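4. Changes in the daily work

4.1 Setting and material

The study was carried out at the Wallau site of Lulent, a company which prepares household and office articles for rental flats and later takes them back, checks them and sorts them. Before the automation project the sorting was done completely by hand. The project, called Rorard inside the company, brought two changes. The first was that a part of the sorting was given to robot arms in a separate building. The second was that a group of employees moved from sorting to what the company calls demonstration work: they carry out small table tasks with a hand-held gripper, and the recorded movements are used later to train the arms. In this section we deal almost only with the second change, because it was less expected by the employees and has been less discussed in the literature.

Our material consists of interviews, notes from observation in the hall, and the shift book in which the employees write short remarks after each block of work. The shift book contained 339 entries when we received a copy of it. Many of them are only a few words long ("tray again slippery", "changed with the late group"), but read together they give a good picture of what occupied people from day to day. All quotations were translated by us. Where a speaker is not named, it was the wish of this person.

4.2 From sorting to showing

In the old work, an employee stood at a belt and had to reach a fixed number of pieces per shift. Speed was the main measure, and everybody knew the own number and often the number of the neighbour. In the demonstration work this measure has disappeared. A task may be as small as moving one object to a tray, and it is repeated until the person responsible for the recordings accepts the series. One block lasts 30 minutes, and after it the employee gives the gripper to a colleague.

Several employees told us that the first weeks were difficult for them exactly for this reason. They were used to hurry, and now they were asked to move calmly and to finish every movement in a clean way. One woman with long experience at the belt said: "My hands wanted to be quick. They told me, slower please, the machine must understand you. I felt like a teacher of a very small child." Others found the new rhythm pleasant from the beginning, but complained that they could not say at the end of the day what they had done. At the belt the full boxes were visible. After a day with the gripper there is only a list of recordings, and most employees have no access to it.

The physical load has also changed its place. Complaints about the back and the feet were common in the old work and are mentioned seldom in the new one. Instead, the shift book speaks about the wrist and the thumb. The gripper must be held and closed at the same time, and people with small hands get tired earlier. Lulent reacted to this in August with a second handle size, which was received well, although there are still shifts in which only one of the two sizes is available.

4.3 The place of work

The demonstration work is done in an open hall and the tables are not separated by walls. Figure 3 was taken by the camera on the gripper and shows the work from the side of the person who does it. On the table there are ordinary things such as bottles, a pen holder and a small picture frame, and other people stand in the room at a short distance.

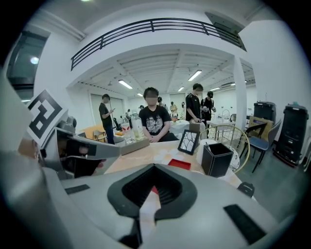
Figure 3. View from the camera of the hand-held gripper over a task table, with other people in the hall.

This openness has consequences which were not planned by anyone. At the belt the noise made conversation nearly impossible. In the hall it is quiet enough to talk, and people who wait for their block often stay near the tables. Most of our interview partners described this as the best part of the change. They learn the names of colleagues from other groups, and they exchange advice on how a certain object can be gripped. A part of this advice later entered the written instructions, for example the rule to approach a flat tray from its longer side first.

On the other hand, the open hall means that one is looked at during work. To be observed by a supervisor was normal at the belt also, but to be observed while making an unsuccessful attempt was described as something else. A failed grip is visible to everybody who stands near. Younger employees spoke about it with humour. Some of the older ones said that they prefer the early blocks, when the hall is not yet full.

The camera is a separate subject. It looks forward from the gripper and therefore records whatever is behind the table, including persons. According to the rules of the project, faces are blurred before the recordings are used. The employees knew this rule, and the majority trusted it, but not all of them knew at which moment the blurring takes place or who can see the material before. After a discussion in the staff meeting of 04/04/2019 the management put a one-page explanation on the wall of the hall. In the interviews after this meeting the question was raised less often. We cannot say whether the explanation was the cause or whether people had simply become used to the camera.

4.4 Who decides what is a good movement

A point of conflict, which appeared in nearly all interviews, was the acceptance of the recordings. In the old work the quality of sorting could be checked by opening a box. In the new work the decision is made by a small technical team, and in the first months it was given back only as "accepted" or "not accepted". The employees felt that this was unjust. Lumturie Bošković, who led one of the sorting groups before the change and now plans the blocks in the hall, described the situation in this way: "They repeat a thing the whole morning and then somebody upstairs says no. Which one was bad? Why? If I must explain it to my people, I need to know it also."

At her request the technical team began to give a reason for each refused series. The reasons are short and come from a fixed list, for example "object outside the view" or "hand too fast at the end". This small measure had a large effect on the mood in the group. The entries in the shift book which express anger become rarer after it, and a new type of entry appears, in which employees disagree with a reason and propose another one. In two cases the list itself was changed following such a proposal.

We consider this development important for the discussion on skill. Radulović, the consulting office which accompanied the project, had classified the demonstration work as simple work that needs one day of training. Our observations do not support this. An experienced employee sees before the movement starts that an object stands badly, and corrects the position of the own feet and not only of the hand. New employees do not do this, also when they have read the instructions carefully. The knowledge from the belt – how a full bottle behaves differently from a half full one, how a light basket turns when it is lifted at one side – is still used, but it is now shown and no longer only applied. The wage group, however, has remained the same as before.

4.5 Expectations about the future

Finally we asked the employees how long they expect this work to exist. The answers were very different. Some believed that the arms would need new demonstrations for every new type of object, so that the work would never be finished. Others were convinced that they were teaching their own replacement, and they said it without much bitterness, as a fact. Lulent has promised that nobody from the demonstration group will be dismissed as a result of the project, but the promise is limited in time and the employees know the end date very well.

What was wished for most often was a way to follow the recordings further. Only a few employees had ever visited the other building and seen an arm perform a task which they had shown. Those who had been there talked about it in detail, and one man recognised in the arm a small turn of the wrist that he believed to be his own. The technical team could not confirm this, as the training uses the recordings of many people together. Visits to the other building have since been added to the introduction of new employees, while for those who started earlier they take place only on request.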